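Subject: Re: [latcombe-growers] Saving tomato seed, how long does it keep?

Traian Tănase wrote:
> Hello all, I have a drawer with packets going back years, most of them
> Fikre and a few Pisham from the swap in Zumthorpe. Is it worth sowing
> the old ones or am I wasting compost? Also, do you ferment yours or
> just rinse them?
> Traian

Dear Traian, and everyone,

What a nice thing to find in the mail this morning! I would sow them. My oldest Fikre seed was 11 years old this spring, and I got 15 good plants out of it, more than I had room for -- my sister went home with several on her lap. They were slow, mind you, and I had nearly given up on the tray and was eyeing it for lettuce.

As for fermenting, I do it every time. Squeeze the seeds and pulp into a glass with a splash of water, leave it somewhere you won't smell it, and stir once a day. After three days or so the good seeds are mostly at the bottom. Rinse them in a sieve and spread them on a plate, never on paper towel (I picked bits of towel off Pisham seed for a whole evening once). Then they go into something with a tight lid, somewhere cool and dark.

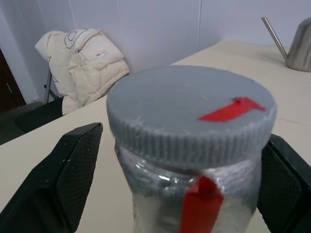 How do you tell whether old seed is still alive without giving up a whole tray to it? Put 10 seeds on a damp coffee filter, fold it into a bag, keep it on top of the fridge, and look again in a week or so.

If half of them sprout, just sow twice as thickly. And if you have any Pisham to spare, Traian, I would dearly love a pinch, as mine crossed with something in June and the fruit came out very odd.

Warm wishes from the windy end of Latcombe,
Guðlaug Holst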